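Search this notebook
Type and press enter

6 May 2020
Hurance, studio notes, second half

Picking up from the fall section. The fall finally has a shape! Gladys starts upright on the foil blanket, knees soft, and goes down over 94 seconds without ever settling into a pose you could name. The trick was the breath. When she lets it out through her teeth the mic under the blanket picks it up along with the foil, and the two sounds get so tangled that I stopped being able to tell body from plastic. I had goosebumps writing the timing down.

Ran it four times. The second was the best. By the fourth we both knew it too well and it went a bit pretty (my fault, I kept calling out counts). Next time no counts, only the tone.

Tone notes: began at 386 and crept up to 400 Hz across the whole fall. Slow enough that you don't hear it move, but you do feel that something in the room has tightened. Tried it going down instead and it was gloomy in a way we don't want. Up is stranger – it pulls against her as she sinks. 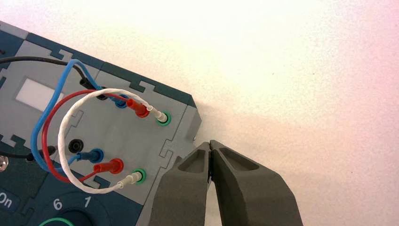
Patch cables in the banana-jack sockets.

Gladys Kaijage's own note, copied from the back of the running order: "I want to be bored by the foil before they are." I love this and don't fully understand it. We talked about it over lunch and got onto whether the Tokia duet (the one with the hair dryers) is the same idea done louder. She thinks yes. I think the duet wants to be liked and the fall doesn't care.

Things that worked:
- leaving the work light on through the first part
- the rubber gloves going on late, after the fall, with her back to us
- the long nothing before the Urio song comes in. Hold it longer than feels polite

Things that didn't:
- my opening text. Too clever, and she can't say "membrane" with a straight face
- the shiny tape. Lovely to look at, sticks to everything, took skin off her elbow

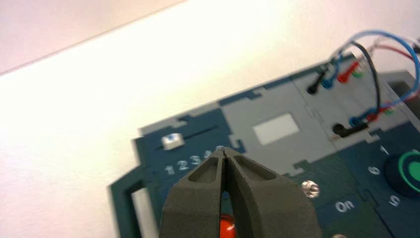
COSTUME / OBJECTS

Green raincoat is in. It's stiff, it squeaks, and it stands up by itself for a second after she steps out of it, which got a real laugh out of me. Blue wig is out. It told you how to feel before she had done anything.

Still need a second pair of shoes, same make, one size up, so they slap. The fake grass from Hukar can stay if we cut it narrow. At full width it reads as a lawn and then everyone starts looking for a garden party. Narrow, it's only a green strip and she can drag it.

Try the raincoat inside out as well. The lining is a horrible peach color and I'm very fond of it.

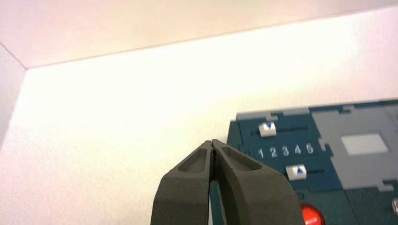

I also want to test the coat with the tone under it, just the two of them and an empty floor. If the squeak lands near the top of the rise we may have the ending without going looking for one. Gladys wants the ending to be the shoes. Fine, try both, coat first while her ankle is fresh.

Rewrite the opening text tonight: five lines, short words, nothing about skin.

Shared 3 times | 2 comments | 2,985 views

Contact | © 2020 Hurance notebook | Back to top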